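4.2 Withdrawal statements and how local outlets framed them

The second part of the study looks at candidates who ended a campaign, or declined to start one, and at what reporters did with the statement that followed. We collected 268 news items from four local markets, which we call Asis, Voline, Czarnecka and Hendia after the outlets that served them. Each item was read by 2 coders working apart. Where they disagreed, I-seul Jin read the item again and made the final call.

We sorted items by tone. An item was marked "straight" if it reported the statement and gave the candidate's stated reason without comment. It was marked "skeptical" if the reporter set the reason against polling, fundraising or earlier remarks. It was marked "mocking" if the item, or a post by its author linked from it, made a joke at the candidate's expense. Headlines were coded separately from body text — the two often came from different hands.
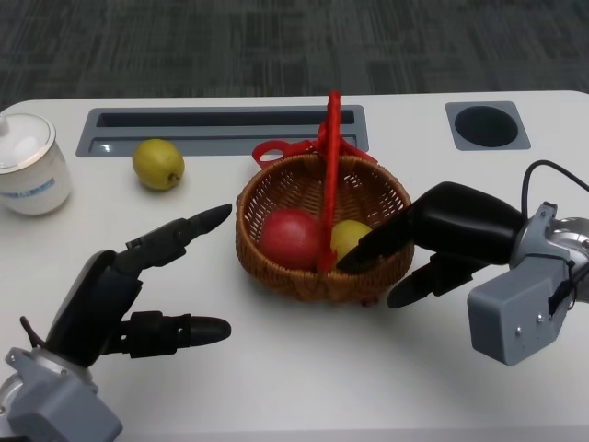 Of the full set, 57 items were marked mocking. Most of these concerned statements in which the candidate claimed that victory had been certain or close to certain. Statements that gave only family or health as a reason were almost never treated this way, even when the candidate had been trailing badly. The claim of a sure win seems to be what draws the joke, more than the withdrawal.

Length also played a part. Items under 600 words were more likely to be straight, partly because many were built on wire copy with a local paragraph added at the top. Longer items left room for the reporter to go back over the campaign, and skeptical coding was more common among them. We did not find the same pattern for mocking items, which were spread across short and long pieces.

Hendia differed from the other three markets. Its main outlet ran a politics newsletter, first sent in January, and several of the mocking items there were first written for that newsletter and later moved to the website with small edits. We kept them in the set but also ran the counts without them. The order of the four markets did not change (Figure 3).

Figure 3. Tabletop with a jar at the left and a piece of yellow-green fruit lying near the recessed tray.
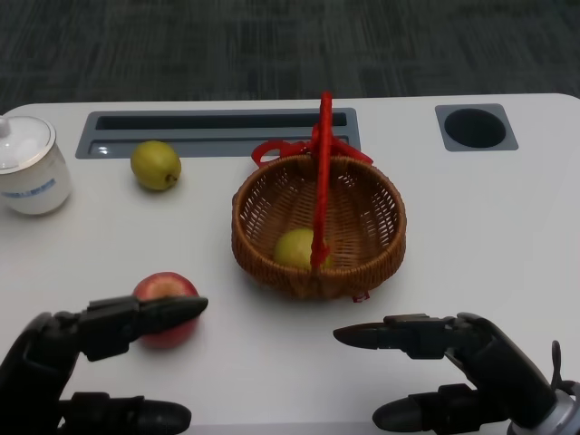

4.3 Reader response

Comments were open on only part of the set, so the results in this section should be read with care. Voline closed its comment pages before our collection began, and Czarnecka kept them open for subscribers only.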